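Hilkka Miettinen
Wednesday, March 19, 2025

Thread on the Drurkton pipeline disclosure rule, which the county board takes up again in May. I read the full docket so the page numbers below refer to the posted PDF.

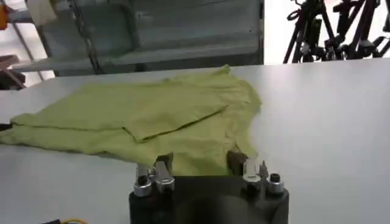
Cervantes replied to my first post asking whether the rule covers holdings in a spouse's retirement account. It does, if the account is self-directed. Section 3 treats a managed fund as exempt when the official can't choose the individual stocks. A brokerage account in a spouse's name is covered in full.

Background. Juvard wants a right-of-way for a gas line through the east side of the county. The board votes on the permit. Under current rules a board member reports any stake in a company with business before the county, but only once a year, and only in ranges.

The lowest range starts at zero and tops out high enough that a small position and a fairly serious one look identical on the form. Page 14 has the table.

The draft changes three things. Reports are due within 9 days of a purchase or sale. Amounts are exact to the dollar. A member with a reportable stake can't vote on, or take part in closed sessions about, that company.

The third item is the one drawing objections. Two members say it could leave the board short of a quorum on the permit. The county attorney's memo (page 22) says a recused member still counts toward quorum if present in the building. I'd like to see the case law on that. The memo cites none.

Numbers. One filing on the docket lists 310 shares of Juvard, valued at $3,695 on the date of the report. The filer's name is on the form and you can look it up. I'm leaving it out because the stake was legal to hold and was reported on time.

Under the draft that filer would have to sell or sit out. There's no minimum dollar threshold. An earlier version had one. It was struck in committee and the minutes don't record who moved to strike it.

Sale is not the only way out. Section 5 allows a transfer to a blind trust, but the trust has to be set up before the matter reaches the agenda. Juvard's application is already on the agenda, so for this permit Section 5 does nothing.

Correction to the post on quorum: the memo says "present at the meeting," and the building language is from a footnote about remote attendance. Page 22, note 3. It makes the attorney's position a bit narrower than I wrote.

Someone asked about Grillbridge. They passed a similar rule, but it applies to appointed staff as well as elected members. Drurkton's draft leaves out appointed staff. The planning director, who writes the recommendation on the permit, would file under the old annual schedule.

I think that's the biggest gap in the text. Most of the actual routing decisions are made in the staff report, and the board has tended to adopt those reports with small edits.

Penalties are in Section 7. Late filing is a written notice for the first offense and a fine after that. Voting while holding a stake is referred to the state. The draft doesn't say whether the vote itself is void. I've sent the clerk a question on this and will add the answer to this thread.

Written comments go to the clerk's office, paper or email. Put the docket title in the subject line. Comments sent to individual members aren't entered into the record unless the member forwards them.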